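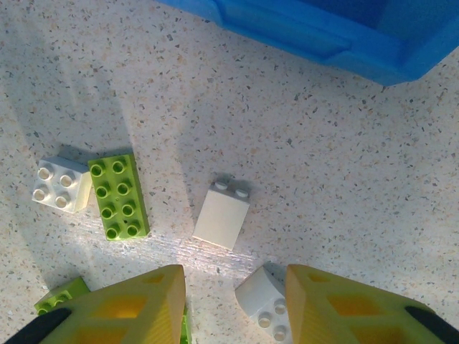

Qui garde la main sur l'arrêt du poste de tri quand le bras travaille ?
L'opérateur présent au poste, quel que soit son grade, et sans avoir à demander l'accord du chef d'équipe.

Atelier Zornholm, poste de tri Plullo
Contrôle de sécurité et organisation du travail, février
Périmètre : plan de travail, bac bleu, briques de construction grand format, pince à doigts jaunes

1. Arrêt d'urgence accessible depuis la place assise
Conforme. Testé à 7 h, avant la prise de poste.

2. Bac stable, bord dégagé
Conforme. Ne rien poser sur le rebord. Remarque déjà faite lors du contrôle précédent.

3. Plan de travail moucheté : lisibilité des petits débris
À surveiller. Un éclat de plastique se repère mal sur ce type de surface. Passer la main gantée, bras arrêté, puis la raclette. L'équipe du matin demande un revêtement uni. Demande transmise à Garnar.

4. Éclairage
Réserve. Une bande de lumière vive traverse le plan et laisse un reflet blanchâtre. Gênant pour les briques blanches, moins pour les vertes. Store à régler, nouvel essai mercredi.

5. Doigts de la pince et garnitures noires
Contrôle visuel et au toucher, hors énergie. Pas de fissure dans les ajours en losange. Garnitures en place.

6. Reprise manuelle d'une brique mal orientée
Non conforme. Deux opérateurs sur 8 déclarent avoir déjà repris une pièce entre les doigts ouverts sans arrêter le bras. Consigne rappelée : arrêt, attente du voyant fixe, puis reprise. Affichage à refaire, le texte actuel est trop long.

7. Charge de travail
Commentaire des équipes : moins de gestes répétés, moins de douleurs au poignet, mais une attention plus fatigante en fin de poste. La rotation toutes les 2 heures est prévue, elle n'est pas tenue quand il manque quelqu'un. À traiter avec le planning.

8. Formation
Partielle. Les intérimaires reçoivent la fiche Grímsdóttir, sans mise en pratique. Pas de travail seul au poste avant la séance pratique.

Suites à donner
Store : maintenance.
Affichage du point 6 : responsable de ligne, avant le prochain contrôle.
Rotation : point à inscrire à la réunion d'atelier.
Poste maintenu en service, avec réserves aux points 4, 6 et 8.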